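3.2. Tâche de transfert d'un textile souple

Le module de robotique de Grirkness est ouvert aux étudiants de deuxième année de master. Chaque groupe y dispose d'un poste à deux bras et d'une séance hebdomadaire d'octobre à la fin du semestre. Le projet Stevia, retenu pour la présente étude, porte sur la manipulation d'un chiffon de microfibre en présence d'objets rigides. Le textile ne possède pas de forme de repos stable ; sa pose ne peut donc être résumée par une position et une orientation, ce qui exclut l'emploi direct de l'estimateur Geddes utilisé pour les travaux pratiques précédents.

Les groupes ont enregistré 300 démonstrations par téléopération, réparties sur 16 configurations initiales. Deux points de vue sont acquis de manière synchrone : une vue rapprochée, solidaire du poignet, et une vue fixe couvrant le plan de travail (figure 4). La première renseigne sur la prise elle-même, la seconde sur la position relative des deux bras.
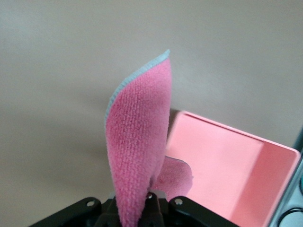
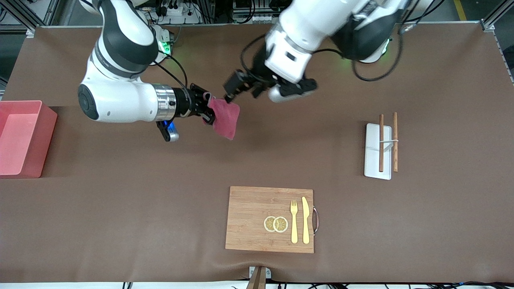

Figure 4. Saisie du chiffon rose. En haut : vue au poignet, tissu pincé à la base entre les doigts du préhenseur, bac rose à droite. En bas : vue fixe, chiffon tenu par le bras droit du robot, préhenseur gauche ouvert à proximité.

La vue au poignet met en évidence une difficulté signalée par tous les groupes. Un pan du tissu peut rester hors de la prise et retomber devant le bac, dont la teinte est voisine ; la segmentation par seuillage de couleur, proposée dans l'énoncé initial, confond alors les deux régions. Le liseré bleu clair du chiffon fournit un repère plus discriminant, à condition qu'il soit orienté vers la caméra. Deux groupes l'ont exploité pour estimer la direction du bord libre avant l'approche du second bras.

Les démonstrations ont été découpées en segments élémentaires (approche, fermeture, levée, dépose) à l'aide de l'outil Vadinen. Après rejet des séquences incomplètes, le corpus comprend 1 095 segments. Les images sont rééchantillonnées à 30 Hz et alignées sur les positions articulaires. L'annotation a été réalisée par les étudiants, puis relue par l'équipe enseignante ; les désaccords portent principalement sur l'instant de fin de fermeture, difficile à fixer lorsque le tissu masque les doigts.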